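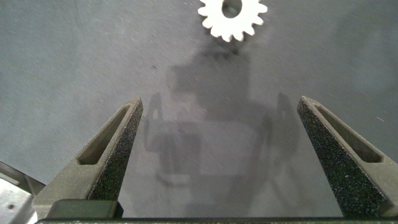 Zbigniew Zawadzka had been mending clocks in Stidham for 50 years before anyone thought to ask him to write any of it down. He still hasn't, he tells me, pouring the tea before I have my coat off, but he is happy to talk, and we end up talking for most of a Friday morning while the wall clocks in the back room disagree with each other about the hour.

He came to the trade through his uncle, who ran the old Grabowska shop on the corner and needed a boy to sweep. "I swept for one winter," he says. "Then one day he gave me an alarm clock, a cheap ugly thing, and told me to take it apart and not to come home until it was back together. I was late for supper, I can tell you. My mother came down the street in her slippers looking for me."

Did it run? "It ran backward," he says, and laughs for quite a while.

These days most of what comes over the counter is family clocks, the sort that stood on a grandmother's shelf and stopped in some year no one can quite agree on. People apologize for them, he says, as if they were bringing in a sick dog. The tag on the one he is working on this week says 536. It is a mantel clock that came down from Vevstead in the back of a station wagon, wrapped in two bath towels, and it is missing teeth on one of its wheels.

"The owner wanted to know if it was worth it," he says. "I never answer that. I say what it will cost and how long it will take, and then I make them a cup of tea and let them look at it a bit. Most of them leave it with me."

Bogdan Mazurek, who has rented the other half of the workbench since October, wanders in around here with a bag of rolls and joins us without being asked. He does the cases - veneer, hinges, glass - and came over from upholstery, where he spent years on the big wing chairs at Fotell. The two of them bicker comfortably about glue. Mazurek likes hide glue for everything. Zawadzka thinks the smell gets into the rolls.

I ask whether either of them worries about who will take over. Zawadzka is 85 percent sure it will be his granddaughter, a number he arrives at after some thought and which Mazurek disputes at once. She comes in after school 3 days a week and has already put an alarm clock together.

"Forward," her grandfather says. "First try. I was a little annoyed."

He gets up then to let in a woman with a cuckoo clock under her arm, and Mazurek passes me the butter.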